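Workshop notebook, August
Afternoon entry, started at 2 and finished with a cup of tea

Kettle's on, so I'll write this up while the morning is still fresh. Malte has asked me twice this week whether I'm keeping proper notes on the snack tins, and the true answer until now has been a page of scribble and a shopping docket with arrows on it. So, for Malte and for anyone else who picks this book up later: a proper entry.

For those joining us late, the job is gift tins for Menard, who want something small and cheerful to hand out at their open day. Mixed savoury snacks, a few little packets to a tin, lid on, ribbon round. The order is for 76 tins and the budget is modest. Friederike took the call and said yes before she'd put the phone down, bless her, and I've been enjoying myself ever since. It's a nice change from the Hagedorn cartons, which were brown on the outside, brown on the inside and no fun for anyone.

Today was for working out how a tin ought to be filled. I'd thought this would take ten minutes. You put packets in a tin! But the small packets are slippery things, with stiff crimped ends that catch on each other, and if you tip in a handful they slide down to one end and leave a bare patch at the other. Open a tin like that and it looks as if someone has already been at it. So the question for the day was what goes in first, and which way round.

I put the cloud tablecloth on the table before starting. It's the one Friederike brought in for the Christmas lunch and never took home, and I've grown very fond of it. It also does a useful job, as the packets don't skate about on cloth the way they do on the bare top, and I can brush the crumbs into the middle and carry the lot outside to shake. (If you use it, please do shake it outside. The sink is not outside.)

I'm trying the tins from the Pondum sample box, the rectangular ones with rounded corners, dark red at the rim and gold inside. I was doubtful about the gold, to be fair. I thought it would look brassy. Then I held one near the window and changed my mind completely, because the inside throws such a warm light back up at whatever you put in it, and even a very plain cracker looks like an occasion.

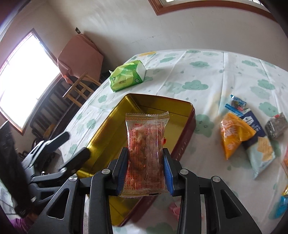 First packet over the open tin, with the rest of the snacks waiting on the right of the cloth.

I began with the clear packet with the orange-red printing, as it's one of the smaller ones and I wanted to see how it sat against the gold. Very well, is my opinion. You can see the pale crumbly bits through the plastic, and with the shine behind them they look far more generous than they do in the cupboard. Laid flat it needs a neighbour, though. On its own it has a lot of floor around it and looks a bit lost, poor thing.

So then I tried three arrangements, and I'll set them down in the order I did them.

First go, everything flat, biggest at the bottom. The orange bag went in first, then the pale blue one with the crackers on the front, then the small ones over the top. It closed, but only with a push, and I could feel something give under the lid. I didn't like that at all. Nobody wants a tin of crumbs, and I'd hate to think of some child at Menard opening theirs to find dust.

Second go, everything standing on edge like cards in a card file. I was rather proud of this idea and told Malte so, and he came over to watch, and of course the whole row lay down sideways the moment he got there. It might work with more packets, but the tin would then be too tightly packed to get the first one out without a struggle. Malte suggested a strip of folded card at one end to hold them up. I've written it down because he was pleased with it, but I think it's one more piece to cut and one more thing to go missing.

Third go was the good one. The dark speckled packet flat at one end, the navy one flat at the other, then the clear packet and the little blue-and-white one leaning in the middle with their printed sides up, overlapping like roof shingles. Nothing slid. The lid went on with no pushing. I picked it up, turned it over, gave it a little shake beside my ear, and opened it to find everything close to where I'd left it. I did that again with Friederike holding it, as she has a much livelier shake than I do, and it was still respectable!

What we lose with the third arrangement is the orange bag, which is too plump to share. I'm sorry about it because it's the brightest colour of the lot, and a tin with a bit of orange in it looks so cheerful. Friederike thinks we could ask the wholesaler for a smaller size. She's going to ring them tomorrow morning, and I've left the number on the corkboard beside the Hakex invoice.

We also had a long talk about tissue paper. I was in favour, Friederike was against, and she won. Her point was that if we've paid for gold on the inside it's silly to cover it up, and I can't find anything wrong with that. There is still a bit of white tissue on the shelf from last year if anyone wants it for something else. The packet of tissues on the table is another matter altogether — those are for noses, and they are to stay on the table until my hay fever is finished.

Timing, for what it's worth. Once I knew the arrangement I filled, emptied and refilled the same tin until my hands had learned it, and by the end I was managing one in 60 seconds with the lid on. I'm not counting the ribbon, which I haven't dared to time. Malte ties a lovely bow and I think he should be made to do all of them.

Still to sort out:
Ask Pondum whether the rims come in any other colour. Menard would prefer green but haven't insisted.
Smaller orange bag, see above. Friederike.
Check the best-before dates on the pale blue packets before we order more of them.
Ribbon. We have a roll of cream and half a roll of a red that doesn't match the tins and makes my teeth itch.
Find out if the tins can be stacked two high in the shipping cartons with the ribbon on, or if the bows will be flattened.

I've left one filled tin on the shelf by the door with its lid on, third arrangement, so we can see how it looks after a few days of being bumped. Please bump it as you normally would, and please don't eat it. Everything left over is in the blue bowl in the kitchen and you're all very welcome to that, though I'd be quick if you're fond of the crackers, as Malte has found them.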